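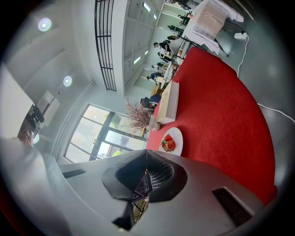
J'avais prévenu Jericho Tiongson que je n'étais pas biologiste. « Tant mieux, m'a-t-il répondu au téléphone, vous poserez les questions que mes collègues n'osent plus poser. » J'ai donc pris le train pour Wernville avec un cahier neuf, deux stylos et une liste de questions franchement naïves. Je les ai toutes posées ! La première : pourquoi s'intéresser à la moelle osseuse quand tout le monde, ou presque, parle du microbiote ?

Il a ri, il m'a servi un café assez infect (il en convient) et il s'est lancé. Tiongson travaille sur l'hématopoïèse, la fabrication des cellules du sang, et plus précisément sur ce qui lui arrive quand on avance en âge. Il dirige une petite équipe à l'institut Najjar depuis un mois de février dont il garde surtout le souvenir du chauffage en panne. Avant cela, il était médecin. Il voyait des patients âgés dont l'hémogramme était « un peu de travers », sans maladie franche, et ça l'agaçait.

« On leur disait : c'est l'âge. Moi, je trouvais que c'était une réponse de paresseux. L'âge, ça n'est pas un mécanisme. Si vous me dites qu'une voiture est en panne parce qu'elle est vieille, je vous demande quelle pièce a lâché. »

La pièce, chez lui, s'appelle la cellule souche hématopoïétique. Je simplifie, il me pardonnera. Nous en avons un stock dans la moelle, et c'est de là que viennent les globules rouges, les plaquettes et toute la famille des globules blancs. J'étais persuadée qu'en vieillissant on en perdait, un peu comme on perd ses cheveux. Eh bien non, pas chez la souris en tout cas : on en trouve souvent davantage chez les vieux animaux. C'est leur rendement qui baisse, et leur façon de se répartir le travail.

« Elles produisent proportionnellement plus de cellules myéloïdes et moins de lymphocytes, explique-t-il. C'est connu depuis longtemps, je n'ai rien inventé. Ce qui nous occupe, c'est le quartier où elles habitent. »

Le quartier, c'est ce que les spécialistes appellent la niche : les petits vaisseaux, les cellules de soutien, les fibres nerveuses, la graisse aussi, tout ce qui entoure la cellule souche et lui parle sans arrêt. Mettez des cellules jeunes dans une moelle âgée, et certaines se mettent à se comporter comme des vieilles. Certaines seulement, insiste-t-il en levant un doigt, et je vois bien qu'il s'est déjà fait reprendre là-dessus en congrès.

Je lui demande comment on étudie un quartier pareil. Il se lève, ouvre un tiroir, le referme (il cherchait un schéma, il ne le trouvera pas) et dessine au dos d'une enveloppe. L'étude en cours, baptisée Vuvcombe, suit 918 personnes de plus de 50 ans. Chacune donne un tube de sang à chaque visite et remplit un questionnaire que tout le monde juge trop long, lui compris. Une minorité, opérée de la hanche pour d'autres raisons, a accepté qu'on récupère un fragment de moelle qui serait sinon parti à la poubelle.

« La tête de fémur, pour nous, c'est de l'or. Le chirurgien l'enlève de toute façon. Le patient signe, on vient avec notre glacière, et on a quelques heures pour travailler correctement. Si la glacière attend dans un couloir, c'est fichu. »

Il me raconte les glacières qui attendent dans les couloirs. Il y en a eu plusieurs. Je sens que le sujet reste sensible et je passe à la suite.
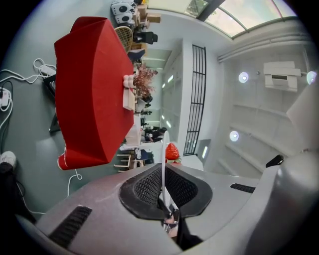

La suite, c'était l'hématopoïèse clonale, un mot que j'avais souligné trois fois dans mon cahier. L'idée est assez vertigineuse. À force de se diviser, les cellules souches accumulent des mutations, la plupart sans aucune conséquence. De temps en temps, l'une d'elles attrape une mutation qui lui donne un petit avantage, et sa descendance finit par occuper une part visible du sang. La personne n'a pas de cancer, elle ne sent rien. Elle a simplement une lignée un peu envahissante.

– Et c'est grave ?

Il fait la moue. « C'est la question que me pose ma mère. Je lui réponds que c'est un facteur de risque, comme il y en a d'autres. Le risque de maladie du sang augmente, mais il reste faible pour la plupart des gens. Ce qui a surpris tout le monde, c'est le lien avec les maladies cardiovasculaires. On pense que les macrophages issus de certains de ces clones sont plus inflammatoires. On le pense avec de bons arguments, mais je fais attention aux verbes. »

Il fait attention aux verbes, oui. Pendant les deux heures que j'ai passées avec lui, il m'a corrigée cinq ou six fois : « associé à », pas « causé par ». J'ai fini par le faire toute seule, et il a eu l'air content.

Vuvcombe a déjà recueilli 1 586 échantillons de sang, rangés à très basse température dans des congélateurs qui font un vacarme épouvantable (j'ai demandé à les voir, on m'a prêté des gants, j'ai tenu trois minutes). L'objectif est d'arriver à 3 000. Tiongson voudrait des prélèvements répétés chez les mêmes personnes, pour voir si un clone grandit, stagne ou recule.

« Une photo, ça ne me suffit plus. Avec un seul prélèvement, je sais que le clone est là. Je ne sais pas s'il est là depuis deux ans ou depuis vingt ans, ni où il va. Et entre deux patients qui ont la même mutation, la vitesse peut être complètement différente. Pourquoi ? C'est ça qui me réveille la nuit. Ça, et les demandes de financement. »

Parlons-en, justement, du financement. Je m'attendais à des plaintes, j'en ai eu. Mais il en parle avec une espèce de gaieté fatiguée. Une grosse partie de son temps passe en dossiers, et il trouve que l'exercice a au moins une vertu : obliger à écrire en dix lignes ce qu'on cherche. Sa jeune équipe déteste ça, lui s'y est fait. Il a même gardé son tout premier dossier refusé, qu'il relit quand il se trouve trop sûr de lui. Le rapporteur y avait noté : « hypothèse intéressante, auteur impatient ».

L'autre moitié de la journée, ou ce qu'il en reste, il la consacre à Cakedum, le logiciel maison qui trie les séquences et tente de séparer les vraies mutations rares des erreurs de lecture. Le nom est une plaisanterie interne dont je n'ai pas réussi à obtenir l'explication. « Quand vous cherchez une mutation présente dans très peu de cellules, le bruit de la machine ressemble beaucoup au signal. On a passé un an à poursuivre un clone magnifique, chez plusieurs volontaires. C'était un artefact. Un an ! J'en ai fait une diapositive et je la montre à tous les étudiants qui arrivent. »

J'ai voulu savoir ce qu'il disait aux participants quand on leur trouvait quelque chose. Là, le ton a changé, il a reposé sa tasse. Les volontaires choisissent, au moment de signer, s'ils veulent ou non être informés. Beaucoup disent oui sans trop réfléchir, selon lui, et certains rappellent ensuite pour changer d'avis, dans un sens ou dans l'autre. Quand un résultat dépasse le seuil fixé par l'équipe, la personne est reçue par un hématologue qui n'appartient pas à l'étude.

« On n'a pas de traitement à proposer pour un clone isolé. On surveille la formule sanguine, on s'occupe du tabac, de la tension, du cholestérol. Les gens sont parfois déçus, ils s'attendaient à quelque chose de plus savant. Une dame m'a dit : tout ça pour que vous me parliez de mes cigarettes. Elle avait raison de râler, mais j'ai continué à lui parler de ses cigarettes. »

Et les compléments alimentaires, les cures qui promettent de « rajeunir » le sang ? J'avais gardé la question pour la fin parce que je reçois des publicités là-dessus toutes les semaines. Il soupire longuement. Il ne connaît aucune donnée solide chez l'humain qui justifierait d'en acheter. Chez la souris, on arrive à modifier certaines choses dans la niche, en jouant sur l'inflammation notamment, et il trouve ces travaux très beaux. « Mais une souris de laboratoire mange la même chose tous les jours et ne prend pas le tram en hiver. »

Il m'a raccompagnée jusqu'à l'arrêt, justement, en me parlant des plaquettes, dont nous n'avions pas dit un mot et qui, paraît-il, mériteraient un article à elles seules. Leur production change aussi avec l'âge, une partie semble emprunter un chemin plus direct depuis la cellule souche, et il aimerait bien mettre quelqu'un là-dessus l'an prochain si le budget passe. J'ai noté ça debout, le cahier contre la vitre de l'abri. Il m'a promis de m'envoyer le fameux schéma dès qu'il l'aurait retrouvé – j'ai toujours l'enveloppe, en attendant.

Propos recueillis à Wernville, le mardi 5 novembre 2024.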